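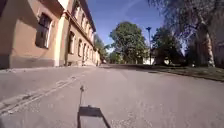
Notes on the free-space estimator for the Xaba, our small pavement and road robot. Mostly about shadows. Long thread, no results worth a paper.

1/ The problem. The forward camera sits low. With the sun behind the robot, its own shadow lands on the asphalt straight ahead, body and flag pole both. The old segmentation net called that an obstacle often enough to matter.

2/ The planner then did what it was told. It saw something solid just past the bumper, dropped the speed limit to zero and asked for a new path. The new path turned the robot, the shadow turned less than the robot did, and the "obstacle" slid sideways in the costmap.

3/ First fix, October: mask out a fixed trapezium at the bottom of the image. It worked at one time of day. It also blinded the robot to kerbs at close range. Reverted.

4/ Current fix: we know the time, the heading and the shape of the robot. That is enough to predict where the shadow should fall on a flat ground plane. Render the prediction, compare it with the image, and lower the obstacle weight only where the two agree.

5/ Lower, not remove. A real object lying inside the shadow still has to get through. The weight goes to a floor value and the range sensor has the last word.

6/ Heading error is the main nuisance. The body shadow is wide and forgives a few degrees. The flag shadow is thin and long and forgives nothing. A small yaw offset puts the predicted pole well clear of the real one.

7/ So we turned it round and use the pole shadow as a weak heading measurement. Fit a line to it, compare with the sun's azimuth, feed the residual to the filter with a large covariance. Thu Đặng wrote the line fit. It is short and has no learning in it.

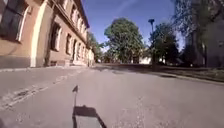
8/ Worn paint is the obvious confuser. Faded markings and crack repairs are thin, straight and run along the road, so the line fit will happily take one if you let it. Two gates: the line must be darker than both sides, and it must start at the body shadow. Paint fails the first. Dark cracks usually fail the second.

9/ Numbers from the replay set: 1345 logged segments with the sun behind the robot. The old net triggered 200 false stops. The new pipeline triggers 67. Most of what is left is tree shade with hard edges, which this method was never going to help with.

10/ Soft images hurt less than I expected. The body term hardly changes with blur. The pole term loses contrast and the gate rejects it, which is the right failure. The filter carries on with wheel odometry and gyro.

11/ The flat ground assumption breaks on slopes. If the road climbs ahead, the shadow comes out shorter than predicted. We scale the prediction over a small range and take the best match – crude, but cheaper than estimating the slope properly.

12/ Tooling. Replay runs in Rumport, our log player. It now draws the predicted shadow over the camera view and plots the yaw residual underneath. I found two sign errors within an hour of having that plot. Should have written it first.

13/ One of them was the camera mount angle, entered in the Atitz config with the wrong sign and cancelled by a second wrong sign in the transform code. Both fixed on 5 April 2020. If you have a branch older than that, rebase before you compare anything.

14/ Parameters, for those on the Naken build: history buffer 600 frames, pole gate on, slope scaling off until you have checked your camera height. A wrong height looks exactly like a slope.

15/ Still open: overcast days, where there is no shadow to predict and the module should switch itself off. At present it uses a contrast threshold, which flickers under thin cloud. Hysteresis goes in next.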